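Checkliste Kontaktsicherheit nach Trennung – Begehung und Gespräch

Beratungsstelle Altari, Bereich Paar und Trennung
Stand: 2025-03-20
Ausgefüllt von: Wubit Abera
Anlass: Klientin zieht aus der gemeinsamen Wohnung aus, Beziehung war von starker Kontrolle und Abwertung geprägt. Keine körperliche Gewalt berichtet.
Bewertung: i. O. / offen / Mangel

1. Wohnung und Zugang

1.1 Schlüssel vollständig zurück – offen
Zwei Schlüssel fehlen noch, einer davon zum Keller. Der frühere Partner hat die Rückgabe zugesagt, aber keinen Termin genannt. Schriftlich nachfassen, kurze Frist setzen, keine Übergabe zu zweit in der Wohnung.

1.2 Neue Adresse nur an ausgewählte Personen gegeben – i. O.
Liste liegt vor. Die Schwiegermutter steht nicht darauf, das ist so besprochen.

1.3 Nachsendeauftrag – i. O.

1.4 Name am Klingelschild – Mangel
Vor- und Nachname ausgeschrieben. Nachname genügt. Klientin ändert es selbst.

2. Telefon und Konten

2.1 Passwörter geändert – offen
E-Mail und Bank erledigt. Beim Familienkalender Doken ist der frühere Partner noch als Verwalter eingetragen und sieht alle Termine, auch die bei uns. Konto nicht löschen, bevor die Einträge gesichert sind.

2.2 Standortfreigabe beendet – i. O.
Am Gerät gemeinsam geprüft.

2.3 Nachrichten gesichert – i. O.
Der Verlauf umfasst 1.392 Nachrichten. Export liegt auf einem Stick, eine Kopie bei der Freundin. Die Klientin hat vor, alles noch einmal zu lesen. Besprochen: frühestens im September, und dann in Abschnitten.

2.4 Gemeinsames Konto – Mangel
Restbetrag rund 3.000 Euro, beide einzeln verfügungsberechtigt. Vor drei Wochen wurden 1.000 Euro ohne Absprache abgehoben. Umstellung auf gemeinsame Verfügung bei der Bank beantragen, Kontoauszüge ablegen.

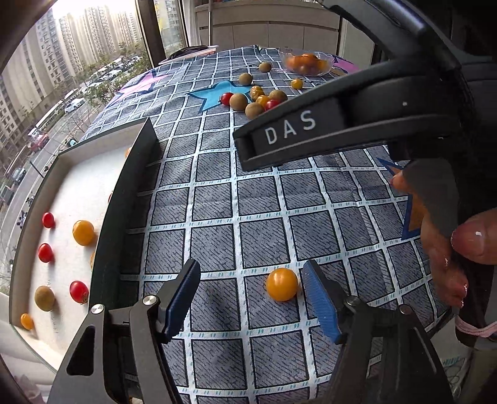

2.5 Gemeinsame Verträge – offen
Strom läuft noch auf beide Namen, Internet nur auf ihn. Kündigungsfristen heraussuchen. Die Hausratversicherung ist geklärt.

3. Kontakt

3.1 Ein einziger Kanal für Sachfragen – i. O.
Nur E-Mail, Antwort einmal täglich. Anrufe werden nicht angenommen.

3.2 Textbausteine vorhanden – i. O.
Drei Sätze reichen bisher. Sie stehen im Arbeitsheft Plurnivow auf der letzten Seite. Anmerkung: Die Klientin neigt dazu, sich im vierten Satz zu entschuldigen. Diesen Satz vor dem Absenden streichen.

3.3 Gemeinsamer Freundeskreis – offen
Zwei Freunde richten regelmäßig Grüße aus und fragen nach, wie es ihr geht. Ob das abgesprochen ist, lässt sich nicht sagen. Sie will beiden mitteilen, dass sie über ihn nicht sprechen möchte.

3.4 Verhalten bei unangekündigtem Besuch – Mangel
Kein Plan vorhanden. Im Gespräch festgelegt: Tür bleibt zu, Nachbarin anrufen, bei Drohungen 110. Zettel mit den Nummern kommt an die Innenseite der Tür.

4. Tiere

4.1 Verbleib der Katze Mamo geregelt – offen
Mamo lebt zurzeit bei der Klientin. Der Impfpass ist auf den früheren Partner ausgestellt, den Kaufvertrag hat sie. Er hat vorgeschlagen, die Katze an den Wochenenden zu holen. Die Klientin lehnt das ab – sie sieht darin einen Weg, den Kontakt zu halten. Beim Tierarzt klären, auf wen die Akte läuft.

5. Eigene Belastung

5.1 Schlaf – offen
Fünf bis sechs Stunden, wacht früh auf. Hausarzttermin ist vereinbart.

5.2 Ansprechperson für den Abend – i. O.
Freundin, in Gehweite. Ersatz ist der Bruder, telefonisch.

5.3 Gedanken an Rückkehr angesprochen – i. O.
Kommen vor, meist nach freundlichen Nachrichten. Nicht als Mangel gewertet. Wird beim nächsten Termin wieder gefragt.

Nachprüfung der Punkte 1.1, 1.4, 2.4 und 3.4 beim nächsten Termin. Blatt bleibt in der Beratungsstelle, Kopie nur auf Wunsch der Klientin.

© Beratungsstelle Altari | Kontakt | Impressum | Datenschutz | Nach oben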